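What I pack for an overnight train now
by Mebrat Yimer
March

I'm just back from the sleeper to Urska and I am still buzzing! It was my fourth night train in two years and easily the best, and a few of you wrote after the last one asking what I bring. So I'm going to talk about bags for a minute and then about the ride, which is what I really want to talk about.

Small stuff first. I keep one face mask within reach in case my bunkmate has a cold.

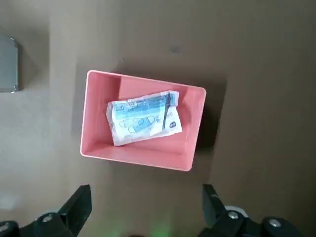
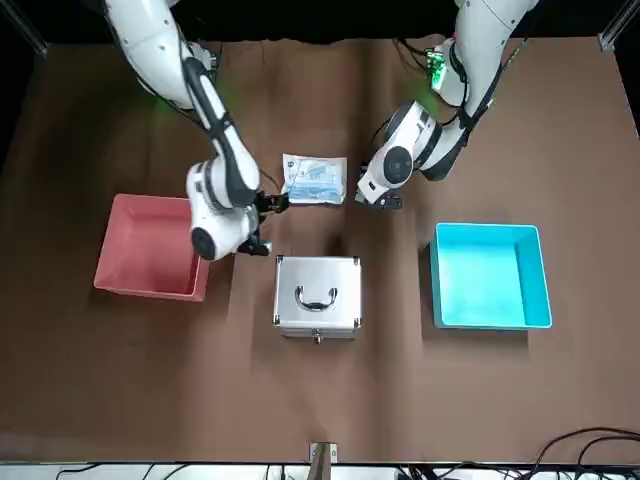
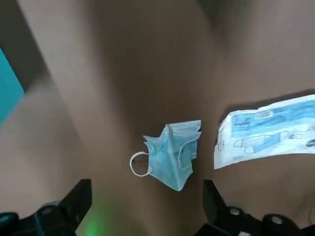
The bag

One bag. It goes at your feet or up in the luggage space over the door, and if you bring two you'll be sleeping with one of them. Mine holds a change of clothes, wool socks, a toothbrush, earplugs, a long charging cable (the outlet is always on the far wall) and a big bottle of water. Slippers too! I laughed at Nahom Demissie for packing slippers on our first trip and by midnight I was walking to the bathroom in unlaced boots, so he won that one.

Food is where I go overboard. This time I had flatbread, a jar of lentils, two oranges, hard cheese and a bag of those sesame cookies from the bakery across from Szekeres station. Buy the cookies. The dining car closes at nine and the line is long well before that.

The ride

It's 834 miles end to end and I wanted to be awake for all of them, which of course I wasn't. We pulled out just before dark on Wednesday, and the first hour is backyards and warehouses and people on platforms going home from work. Then the valley opens up and you get the river on the left side for ages. Ask for the left side.

After Skilileck the line starts to climb, more than 1,000 feet before you reach the pass, and you can feel the engine working. I lay there with the shade up and my forehead against the window, and there was snow on the banks lit yellow by our own windows going by. I can't describe how happy that made me. We stopped for 20 minutes at Urnov somewhere around three in the morning and I got out in my slippers (yes, I own slippers now) and stood on the platform with the conductor and one man walking a very old dachshund.

I paid 144 for the lower bunk in a four-person cabin, booked five weeks out. The upper is cheaper and warmer, but you can't see out of it lying down, and for me the window is the whole point.

Breakfast is a roll, jam and tea in a glass, brought to your door half an hour before Urska. Drink the tea in the corridor if you can. The sun comes up on that side.

Next one is the coast line in fall, if Nahom can get the days off. If you've done it, tell me which side to sit on!

Contact: use the form on the About page | © Mebrat Yimer | Back to top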